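Vullel Household Chores Study
Progress report to the Lerkness Fund
June 2019
Prepared by Roksolana Zinchenko, project lead

1. Purpose of this report

The grant asks us to answer a narrow question: which ordinary chores in a small apartment can a general-purpose machine do today, without a person stepping in, and at what cost in time? This report covers the work since January. Spending is on plan and no change to the budget is requested.

2. Work on laundry pickup

Since the last report we have put most of our hours into clothes left lying around a bedroom. We picked this chore because families in our interviews named it often and because it looks easy on paper.

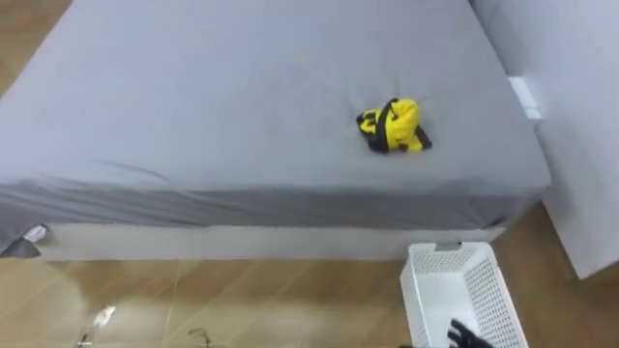
Clothes pickup breaks down into finding the item, getting hold of it, and putting it where it belongs. Finding is the part we worry about least. A bright garment on a plain bed, like the yellow one with black straps on the gray sheet, is the kind of target we started with, and dark socks on dark bedding are still to come. Getting hold of it is harder. Cloth has no fixed shape, and a grip that works on one heap may slide off the next. We have logged 1498 grasp attempts in this period, across all garment types, and the full table will go to the Fund separately.

The bed itself causes trouble. A soft surface gives under the fingers, and a fitted sheet can be pinched along with the garment. The software from Surdu lets us limit how far down the hand presses. We set that limit by hand for each surface. A product for the home would have to find it without help.
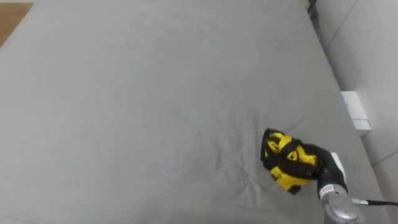
Yellow-and-black cloth item held in the gripper, with the gray fabric creased next to it.

3. Walking and reaching

Until January all our tests were done with the machine standing still. We now run the chore with walking included, in a furnished room. This slows everything down. The approach to the bed has to end close enough for the arm to reach and far enough away that the legs stay clear of the base.
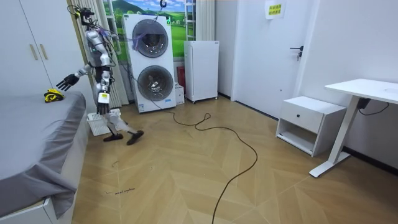
We spent two weeks on the approach alone and changed the stopping distance four times. Turning in tight spots remains weak, and we do not yet trust the machine in a room where a child or a pet is loose.

4. Where this leaves the question

Our present view is that single-garment pickup can be done under supervision. It is not ready for a household to use unattended, and a person is far faster. Folding has not been attempted. Clodivard has asked whether the same methods would suit restocking soft goods on a shop floor, and we have agreed to talk after the summer.

5. Next period

We will add mixed piles, dark fabrics and a second bed height. Two items need a decision from the Fund: whether folding should be brought forward, and whether the home visits can be moved back until the turning problem is fixed. We would like an answer before we book the next block of room time.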